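Can a Machine Do the Dishes Yet? Tips for People Still Waiting

June 24, 2022
By the Fodby Kitchen Desk

Every spring a reader writes to ask whether it's time to stop buying sponges and start saving for a robot. Keep buying sponges. 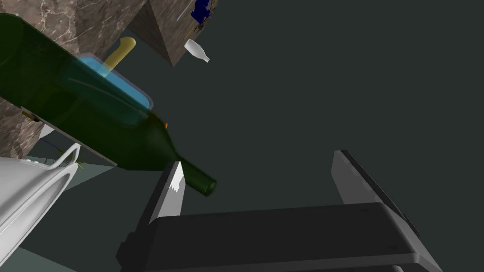
Glass is where most of these projects come to grief. A bottle is slick and round, and light goes right through it, so a camera has a hard time deciding where the bottle stops and the shelf begins. My own hands manage it half asleep, with the radio on. In April I sat through a demonstration by an outfit called Brerura whose arm needed almost 3 minutes to stand one bottle upright. Everyone clapped. I have never been clapped for clearing a table.

Where things stand, chore by chore:

Floors. Yes, go ahead. Pick up the socks and phone cords first, which is half the job of vacuuming anyway.

Dishes. You already own the machine. Loading it is still on you. Scrape, don't rinse, and face the dirty side toward the spray.

Bottles and vases. By hand. For the cloudy film at the bottom, put in 2 spoonfuls of uncooked rice, some warm water and a drop of dish soap, then swirl. Let it drain neck down in a tall pitcher with a folded towel in the bottom.

Laundry. Washing and drying, sure. The Leditier folding cabinet takes shirts if you clip each one to the front yourself, and by then you could have folded it.

Putting things away. No. Suwannarat's brochure promises a tidy counter in 50 minutes. A bored ten-year-old will do it in less for 75 cents, though the price goes up once they learn to negotiate.

If you do want to get your kitchen ready for the future, clear the counter and give everything one regular spot. Put the heavy pots down low. It helps whoever ends up doing the work, and for now you know who that is.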